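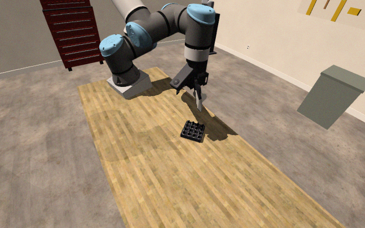
Keeping the Vadier cell in order

Rongrong Lu has been looking after the same robot cell at Jotero for two years, and in all that time she has never once had to wipe it down. The cell lives entirely in simulation. It still needs a good deal of care, though, and when we spoke over a long cup of tea one afternoon in July she was happy to tell me all about it.

"People think you build it and then it just sits there," she told me. "Oh, I wish! The Vadier cell has 152 settings in its main file, and I've had my hands on every one of them at some point."

She always begins with the base. The arm stands on a square mount on a long wooden table, and if the mount and the tabletop disagree about their height by even a hair, the physics engine will try to push them apart. "You get a little shiver in the joints," she said. "It's the same thing you'd look for on a real arm with a bad bolt, so I check it the same way. I park the arm, I leave it alone and I watch."

After that come the joints, one at a time and slowly, and then the gripper, the part she seems fondest of (and complains about most). Both fingers have to close at the same rate, and the friction at the tips has to be set with some patience. Too low and things slide out. Too high and they stick, as if somebody had been at them with glue.

I asked what she likes to use for testing a grip. "Something flat and awkward," she said right away. "A panel with a lot of knobs is lovely for that. If you take it by one corner, all the weight is out past the fingers, and any mistake you made in the friction is going to show itself."

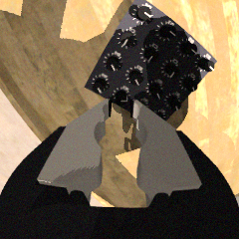
A knob panel gripped at its bottom corner in the simulated cell.

Her log for the cell is up to 3,718 entries, most of them a single line. She showed me a stretch from last spring, when a grip problem kept her busy for 11 days and the cause was one finger's closing force, typed in with the decimal point in the wrong place. "I was so cross with myself," she said, laughing - and then she scrolled down to show me the checklist she wrote the same evening, with closing force at the very top.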